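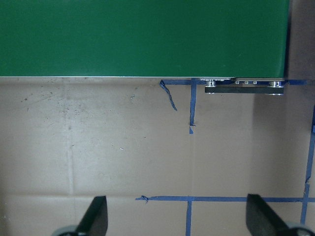
Niron é um kit de bancada para o ensino e o ensaio de tarefas de triagem com dois braços robóticos. É vendido pela empresa Bisgaard desde abril e foi projetado por Han-gyeol Yook, que antes tinha desenhado o transportador Tisten, do qual o kit herda a correia.

Composição

O conjunto básico inclui dois braços com garras paralelas de dois dedos, um transportador de correia, as caixas de coleta e o programa de comando Fatasari. A bancada não faz parte do preço, que é de 3,957 euros por mês em regime de aluguel, com contrato mínimo de 40 semanas. O manual tem 223 páginas e existe também em português.
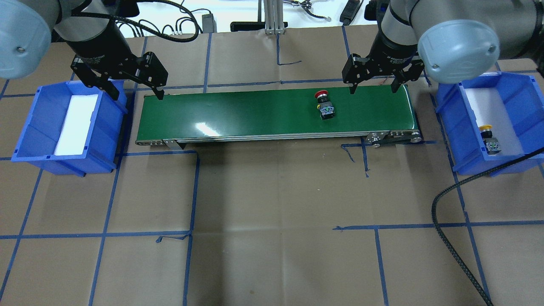 A triagem de botões de comando é o exercício mais usado nos cursos. As peças passam pela correia e cada braço trabalha do seu lado. A correia é verde e brilhante, e um botão de emergência de cabeça vermelha fica nela bem visível; o de cabeça amarela tem lugar na caixa azul da direita, sobre um forro de espuma branca. A fita azul colada na mesa forma retângulos grandes.

Recepção

Uma resenha de 28 de maio de 2022 elogiou a montagem simples, mas considerou fraca a documentação do Fatasari sobre o movimento simultâneo dos braços. A Bisgaard declara 700 kits alugados, na maior parte a escolas técnicas.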